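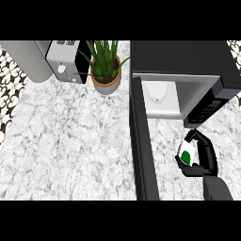 Giving up the second cup

I quit afternoon coffee in August, and I've had enough emails asking how it's going that I figured I'd give it a whole item in the newsletter. Short version: I sleep better, and I was a pain to live with for 13 days.

My habit was never the morning cup. I still have that one and I'm keeping it, thank you very much! It was the one at three o'clock, which had turned into one at three and another at 4:30, and then I'd be lying in bed wide awake thinking about whether I'd locked the shed. I'd been buying the 900 gram bags from the roaster in Zirndale and going through them way too fast for one person.

First I tried decaf. I know some of you love it (you've told me, at length) but the one I picked up tasted like a wet paper bag, so that went to my neighbors. Then came mint tea, which was fine, and then the roasted barley drink they sell at Mollah, the little grocery on the Iden road. That's the one that stuck. It's dark and a bit toasty and you can drown it in milk. I make it too strong and I don't care.

The headaches were over by the first weekend. The grumpiness took longer. What helped most was getting out of the house at three – just down to the Grikow footbridge and back, no phone. Some days I still want the coffee more than the walk, and twice I've caved and had one. Both times I was up past midnight, so there's my answer.

If you've got a warm drink for the afternoon that isn't coffee, send it in. I'll try anything except more decaf.

4 comments | 9 shares

Marigold_55: Chicory! Half chicory, half barley, a spoon of honey. You're welcome.

tobacco_barn: I got the headaches for over a week, so consider yourself lucky.

kettle on: Which decaf was it? Asking so I can avoid it.

Pip: The footbridge walk is lovely right now, all the leaves are down.

Contact | Unsubscribe | © All rights reserved | Back to top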